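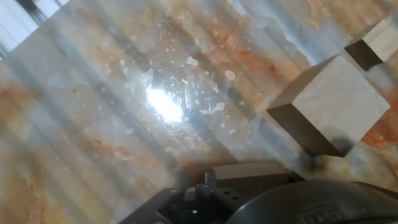
Plain blocks on a marble-patterned top. The big one has the best face of the lot.

The Quiet Pleasure of a Plain Block

6 August 2023

Print this article | E-mail to a friend
Shares: 103 | Comments: 20

I went to Graslow in May to buy a lamp and came home with a bag of blocks. No letters on them, no paint, no little holes for pegs. My sister picked one up, turned it over twice looking for the part that did something, and put it back down very gently, the way you return somebody's ugly baby.

But I love them! I've been moving them around the house ever since, and I've gotten bossy about it, so the magazine has let me have a page.

It started at Flornasia, a housewares store in Graslow that's mostly vases. Near the register they keep a bin of offcuts and sample pieces, and the sign that day said 11 dollars a bag. I filled mine in a hurry (there was a woman behind me with a much bigger bag) and didn't look properly until I got home to Dravolside.

The first thing I learned is that what you put them on matters more than what they are. On my pine shelf they vanished. On a white tablecloth they looked like I'd forgotten to finish a project. Then I tried a shiny marble pattern, all cream and pale gray with amber and rusty red running through it, and suddenly I could see them. A busy surface wants something dull sitting on it. All that orange makes a grayish-beige block look calm and expensive, which mine certainly weren't.

Second thing -- turn them. I lined everything up square at first and it looked like a parking lot. Set a block on the diagonal and you get a pale face, a tan side and a darker brown one, all from the same lump. A smaller one nearby, tipped to a similar angle, keeps it company. Leave a strip of the pattern showing between them, though. Mine touched for a week and I kept wanting to push them apart.

I've also quit oiling them. I did one with the Leka wax I use on my cutting boards and it came up slick and a bit yellow, and it now lives under the short leg of the porch table. I like a matte face with some faint streaking in it, the kind you only catch when you bend down with your coffee.

My sister has asked if she can borrow two for her mantel. I said one.

Comments (20) | Share this story (103)
Print | E-mail

More from Home
Small Tables for Awkward Corners
Does Your Hallway Need a Rug?
What We Bought at the Graslow Spring Sale
Waxing a Cutting Board Without the Mess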